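Ticket 3000: Member booking page keeps signing people out
Status: Open, waiting on reply
Product: Rulamlow front desk

Ginette Coste wrote:
Hello again, and thank you for being so patient with me last time! Since the December update our members get signed out partway through booking a locker. They pick a locker, press Continue, and land back on the welcome page with everything they typed gone. I tried it on my own phone and on the desk computer (same thing on both), and I cleared the cookies as your help page says. I'm adding a picture as well. 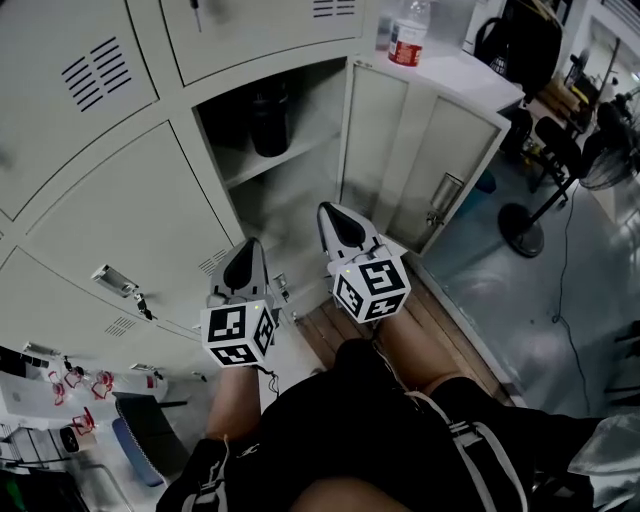

Attachment 1: light grey lockers

Annick Delorme replied:
Hi Ginette, lovely to hear from you, and no bother at all. The picture uploaded fine. I think your session limit went back to 5 minutes with the update. Could you look under Settings, then Sign-in, set it to 100, save, and sign out once yourself?

Ginette Coste wrote:
It did say 5! I've changed it and got all the way through a booking on the desk computer. On my phone it still throws me out at Continue, so please keep this open a little longer.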